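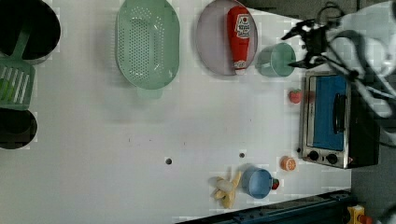
Fig. 3. White tabletop with a light-green colander, slotted spatula and black containers.

3. First run of the Plusero plate driver

The old Rokedeck sheet said the plate would show a clean pattern straight out of the box. I have my doubts. Kęstutis Vanags and I each built one, and neither did much until the center bolt was redone.

3.1 Set the driver on its four feet and check it with a level, both ways. Don't trust the bubble glued to the housing.

3.2 Bolt the metal plate down through the center hole. Finger tight, then a quarter turn.

CAUTION: Unplug the amplifier before you touch the bolt.

3.3 Sprinkle dry salt over the plate. Fine sand is supposed to work better. I couldn't see a difference. 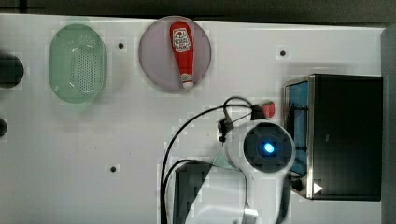
3.4 Turn the volume all the way down, set the tone generator to 100 Hz and bring the volume up until the salt just starts to hop.

3.5 Sweep up slowly. The first pattern is listed at 300 Hz. On my plate it came in at 461, so treat the list as a rumor and write down your own numbers.

NOTE: Heike Grube gets a good star at 1630 Hz with the Endach plate. I have tried that setting many times and got a smudge. Plates differ, or bolts do.

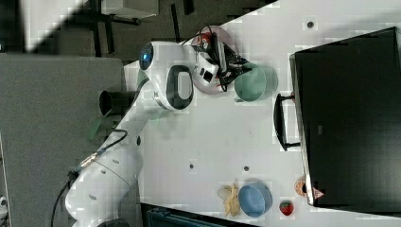

3.6 Route the speaker lead before you go any louder. A lead pulled tight against the plate kills the vibration along that side, and then people blame the generator. Give it some slack, the way the black cable on the white arm loops out near its base, and tape it down well away from the driver.

3.7 If the salt piles up on one side, go back to 3.1. Saavedra sells a damping ring for this – I haven't seen it fix anything that a level wouldn't.

CAUTION: Wear ear protection at the higher settings. The tone is worse than it sounds on video.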